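Stukside Two-Arm Table Kit: one school year with a student robotics club

Reviewed by Loredana Sorrentino
Filed under: Classroom and club equipment

Our club meets after school on Tuesday and for as long as the building stays open on competition weeks. We have used the Stukside two-arm table kit since the start of the school year, mostly to get ready for the tableware event at the Callstead student meet in March. I coach the club and did most of the assembly with a rotating group of juniors and seniors. I paid for nothing myself and got nothing from Stukside. The club bought the kit at full price with grant money, $3,270 before shipping.

What you get for that is a pair of arms with grippers, the mounting hardware, power supplies, cables, a rail set and the control software. You do not get a tabletop or a computer. The product page does say so, but it says it low down, and two clubs I know of missed it.

Assembly

Plan on two full afternoons. The rails went together quickly. The arms took longer, mainly because the printed booklet shows an older version of the wrist bracket. The online instructions are correct, so throw the booklet in a drawer and work from a laptop.

Bolts are all metric and most use the same hex key. The key in the box is soft and rounded off in the first hour. Buy a decent one. We also replaced the supplied cable ties with hook-and-loop straps, as the cables have to come off whenever an arm is serviced and cutting ties next to signal wire is asking for trouble with teenagers.

Calibration runs from the software and takes 20 minutes per arm if nothing has been bumped. Write down the values. We lost ours after an update in the fall and had to start over.

The task

The Callstead event is a table-setting job. Teams move a bowl, a cup and a few utensils onto a round mat, and the judges score placement and time. Dropping a piece costs more than placing it badly, so slow and careful does well. Students drive the arms for practice runs, the software records each run, and the recordings are then used to train the arms to do it without a driver. Our students logged nearly 2,000 practice runs over the year. The software handled that many files without slowing down, although the file browser has no search and no folders.

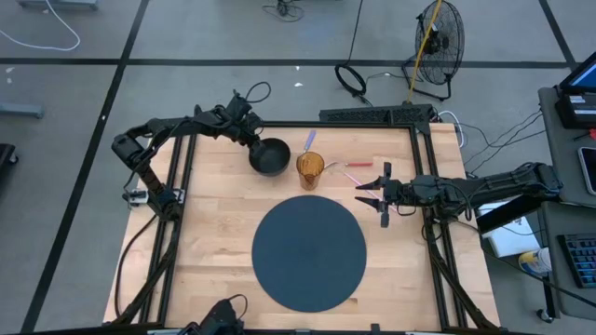 Left arm at the rim of the bowl, right arm open beside the mat.

The bowl is the easy piece. A gripper can pinch the rim and carry it, and most new drivers manage this in their first session. The tumbler is harder. Squeeze too little and it slides, too much and it tips. Thin things are the worst. The pink stick in our practice set has taken up more club time than everything else combined, and Conceição Amaral, our lead driver this year, ended up writing a one-page guide on approaching it from the end with the fingers low. New members now read that before they touch the controls.

The grippers

These are the best part of the kit. The fingers are pointed, so you can see what you are about to grab, and they close evenly. After a year the joints have no play that I can feel. The fingertips do wear, and we went through three sets. Replacements are sold only in packs of two, which is fine for one arm and annoying for two.

The software warns you about motor temperature but does not tell you which motor. You find out by touching them. Stukside support told me this is being worked on.

Cables

There are a lot of them and the kit does nothing to manage them. The leads supplied are long, which is good if your computer sits across the room and bad if it sits right beside the table like ours does. The extra ends up on the floor. Leave slack at the wrist, more than you think, or the connector will pull out when the joint bends all the way. This happened to us twice during timed runs.

Compared with the Esel

Before this we had a single-arm Esel trainer, and it is still in use for the younger group. The Esel is cheaper, quieter and much simpler to explain. It is also limited to one arm, so a student never has to think about keeping two out of each other's way. That turned out to be the most useful thing the Stukside kit teaches. Two drivers have to talk to each other the whole time, and the ones who don't will knock elbows.

If your club is in its first year, get the Esel or something like it. If you have students who have already outgrown one arm, the Stukside is worth the jump.

Running costs

We set aside $1,000 for the year for spares and used a little over half. Most of it went to fingertips, one replacement motor and a power supply that failed in the winter. The power supply was covered under warranty in the end, but we bought one so as not to lose the weeks before the meet.

Good: strong, precise grippers; reliable recording; support answers email within a day or two.

Not so good: outdated booklet; poor hex key; vague motor warnings; cable lengths; no search in the file browser.

We placed fifth at Callstead and would have done better with cleaner utensil pickups, which was on us and not the equipment. The club is keeping the kit for next year. Four out of five.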